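Teaching by hand: the kitchen sessions at Pramport

These pages collect pictures from our work on showing a robot arm everyday kitchen tasks. An operator steers the arm by remote control, the movements are recorded, and the recordings are used for training. We began with 15 tasks and kept the six that people could repeat without much practice. Each one is shown 100 times, by several operators, so that the arm does not learn one person's habits.

The counter

The gripper over the striped cutting board, with the black pot and wooden spoon in front and the tea caddy to the left. Fingers this close together leave little room for error – operators are asked to slow down well before they reach the board. 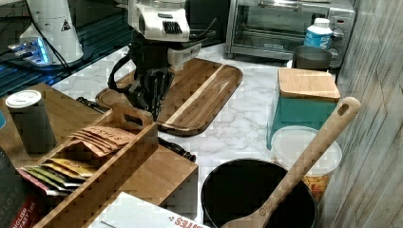
Notes on the controls

The operator's hand movements are scaled down near the counter, so a large movement of the hand gives a small one at the gripper. New operators find this odd for the first hour or so. Runs that go wrong are kept and marked, including the ones where something gets knocked over.

What comes next

The full set will hold almost 1,000 recordings once the Hasutar sessions are added in May. A second gallery, from the workshop at Cekuvdale, will cover guiding the arm directly by hand, with no remote control.

Page updated Monday, April 24, 2023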